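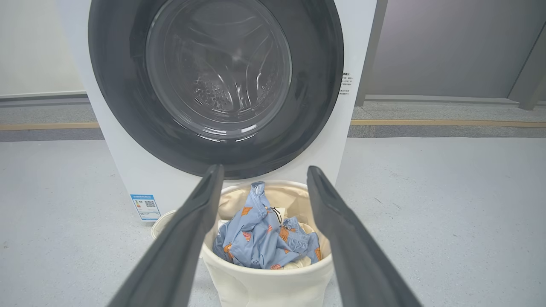

Bivico Opens September Sign-Ups for People Who Own a Basket and Still Use the Floor

DROTODTON, August 2021 - Bivico, the home-skills school, will take sign-ups in September for Fundirel, a short course on the stretch of laundry between the washing machine door and the closet. Many households are understood to treat this stretch as optional.

The course has 20 places a session and covers sorting, folding and ironing, plus the question of how long clean clothes can live in a basket before they count as furniture. In a spring survey of 247 Bivico members, 101 said they had dressed straight from the basket that morning. A few added that they saw no problem.

"People love the machine. It has a door and a window and it does the work," said Sulastri Goh, who leads the course. "Then they meet the basket, and they remember they have email to answer."

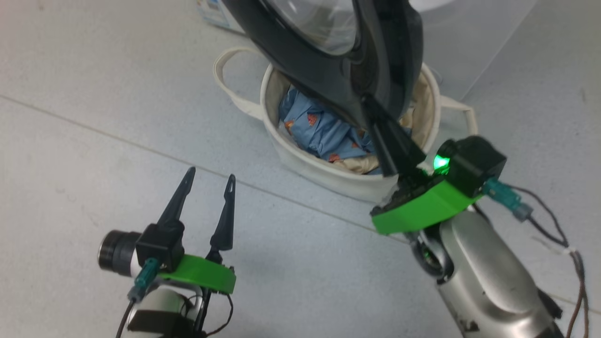

A dark gray handheld appliance over a cream-colored basket full of fabric.

Students should bring one basket of their own laundry, washed. Bivico would like to stress "washed." Places can be booked at the Softić Street front desk.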